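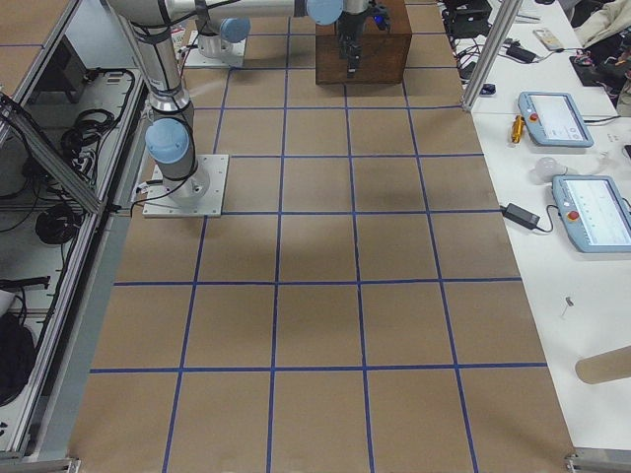
Melstead meeting, Thursday, posted by weninine14
Rooms are booked for the April meeting and 108 members have paid. Lunch is in the main hall – please bring your badge. For the poster floor we'll mark out squares in blue tape on brown paper, same as here, one square per society.

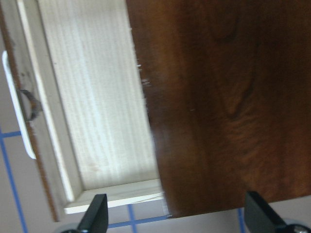
Late arrivals can register at the Vieira desk until noon.

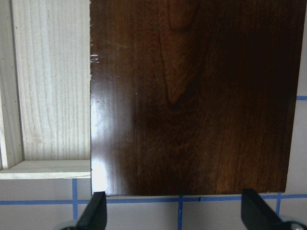 Reply from Rolora
£122 is too much for one day. Last year was 14 less.

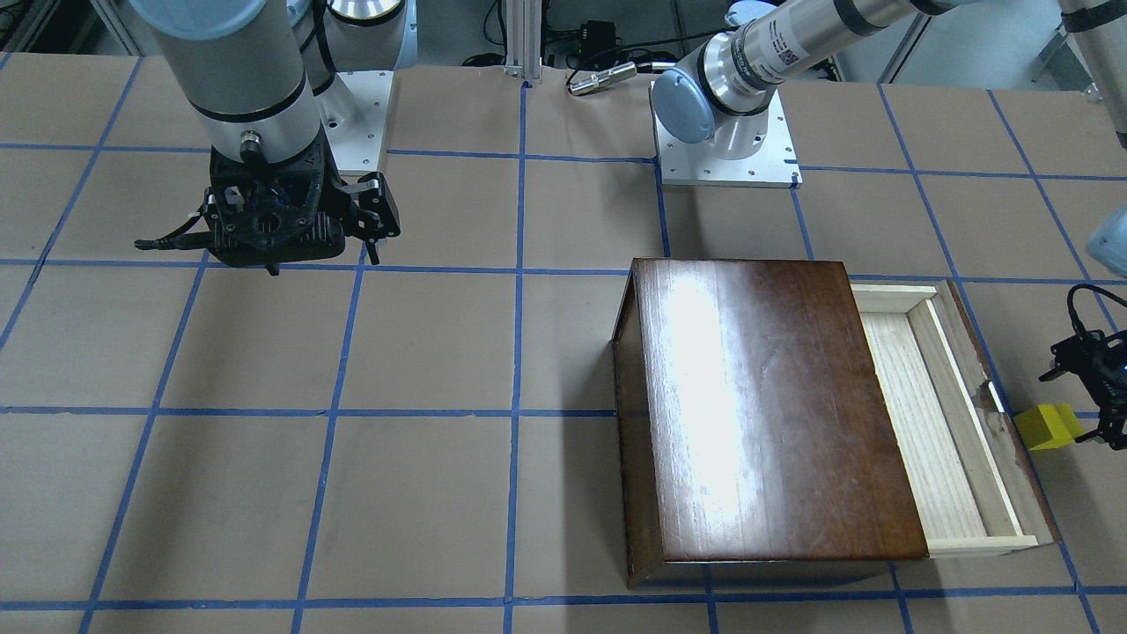
Reply from tapir_k
Disagree. It includes dinner, and the hotel alone wanted 124.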